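Re: [household-money] Separate accounts after the move?
From: Valentina Pereyra
Sat 21 July

Feng-yi Tsao wrote:
> We've had one joint checking account since we got married and
> it worked when we both got paid on the same day. Now I'm paid
> monthly and he's paid every two weeks, and by the third week
> neither of us knows what is left. Has anybody split things up
> partway through? Did you close the joint one?

We split ours in February and kept the joint account open. I wouldn't close it. The rent and the electric bill were already set to come out of there, and changing them was more work than leaving them alone.

Our shared bills come to 3000 a month. I put in 60 percent and he puts in 40, going by what we each earn. Both transfers go in on the first. He gets paid every two weeks too, so he sets aside half of his share from each check and moves it over in one piece.

Whatever is left in our own accounts we don't ask about. Mine is 771 this month and it's going to the dentist.

Two things went wrong. I forgot that the car insurance is billed twice a year, and we were 90 short when it came out. We also never agreed on what counts as shared. Groceries were easy. Kitchen things were not, and we went back and forth over 19 dollars for a week.

The list we ended up with:

1. Shared: rent, utilities, groceries, car insurance, gas for the car.

2. Shared up to 50 dollars, ask first above that: dish racks, towels, pans, light bulbs.

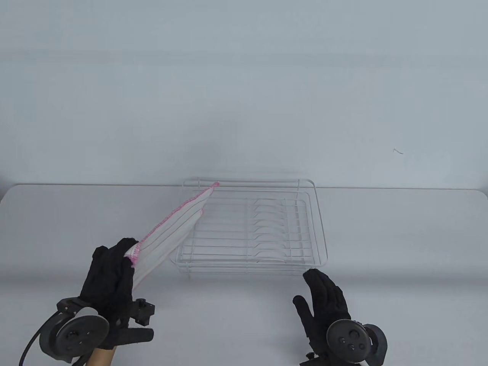

3. Separate: phones, clothes, lunches, gifts, haircuts.

Lutfa asked last month about savings. We do that separately for now and may change it in the new year.

Valentina

3 replies | 2 shares

Recent in this list
Paying the deposit back to a parent (Baltasar Mansilla)
Credit union in Skakcombe, any good?
Re: Paid monthly, bills weekly (Ximena Escobar)
Cash envelopes, second try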